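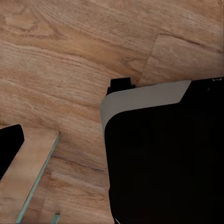

Rostislav wants to know why we keep any episode where the operator stops dead for two seconds before closing the fingers. He'd trim the lot. Says the policy learns to dither if you feed it dithering. Fair, but trim too hard and the approach and the close end up glued together with nothing between, and we had that in April: fingers shutting on the way down.

9th June

Primunitz, flat boards, teleop in sim. Total in the folder at end of day 357. Target for this task was never written down properly, Debashish says 400, I remember something smaller. Ask.

Did a first pass on pauses. Anything over 3 s with no joint motion gets flagged, not cut. Someone looks at it. If the pause is before contact and the grippper is lined up, keep. If the operator is clearly off somewhere else (phone, door, coffee), cut the idle stretch and leave half a second each side. Script is pause_flag.py in the Primunitz folder, threshold at the top, don't hardcode it again please.

Boards. Top face and the surface underneath nearly the same wood, same color. Pale green edge is what gives the board away in the wrist view. Worried the policy just learns "go to green." Want a batch with the edge recolored per episode, and a smaller one with the edge left plain wood. Re-render from the saved states, no new teleop needed. Did a test re-render on 11 episodes, states replay fine, lighting didn't come through the same the first time (seed wasn't saved with the episode, my fault, saved now). Old episodes: seed is gone, will have to draw a new one. Note that in the readme.

Wrist camera sits so close that one finger can take up half the view. Leave it. Real mount will be like that too, and I'd sooner have the policy cope now. Debashish disagrees, wants it tilted out a bit. Parked till we have numbers from the Kurup arm.

Grasp labels: using three only. held / slipped / never touched. Had a fourth, "pushed", and we couldn't agree with ourselves on it from one day to the next. Pushed now goes under never touched if the fingers didn't close, slipped if they did. Relabeled the old ones by hand, dull, done before lunch.

Room views next. Fixed camera, same session as the boards. 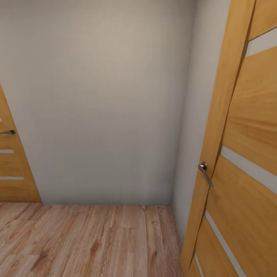 Can we please vary the rooms before collecting any more, Debashish asked, and by rooms he means everything: walls, floor, where the doors are, how bright. His point is that a few hundred episodes in one room is one room a few hundred times over. Agreed in principle. Cost is the problem, each new room needs the collision check rerun and the doors are the slow part of it.

What I did instead for now:
- wall color jitter on, small range, still looks like a wall
- floor planks rotated at random per episode
- doors stay where they are, stay shut
- light position drawn from a list, list is in rooms.yaml

Rostislav thinks floor rotation is pointless for a table-height task. Maybe. Costs nothing so its in.

Also frames with no arm and no board anywhere in them. Filter was throwing whole episodes out when the fixed camera had nothing to look at, even if the wrist stream was good. Changed so it's judged per stream. Got a bunch of episodes back from the reject pile. Didn't check every one, spot checked, looked ok. The training loader needs to handle a missing stream now, it gets a blank and a mask flag. Pustamik loader does this already, Studside one does not and will crash on it. Don't point the Studside run at the new folder yet!!

Training: started a short run on a 100 episode subset, flagged pauses left in. Same subset with pauses trimmed goes second, same seed, same steps. That should settle the argument or start a better one. Both log under pauses_a / pauses_b.

Things that broke:
teleop dropped twice, both times after the headset slept. Turned sleep off.
disk nearly full, moved the April depth data to the slow drive. Links updated, I think all of them.
one episode has the board at a crazy height, spawned inside the table and got kicked out by the physics. Kept as an example of what to reject, NOT in the training list.

To do
- recolor batch, edges
- write seed policy into readme
- fix Studside loader (Rostislav?)
- second operator. All the good episodes are mine and I always come in from the right. Debashish said he'd do a session, left handed, good
- agree the target number and write it on something

Checked pauses_a before leaving, loss going down, no eval yet.

This notebook uses cookies to keep you signed in. Accept | Manage settings

Contact the notebook admin | © Primunitz project notes | Back to top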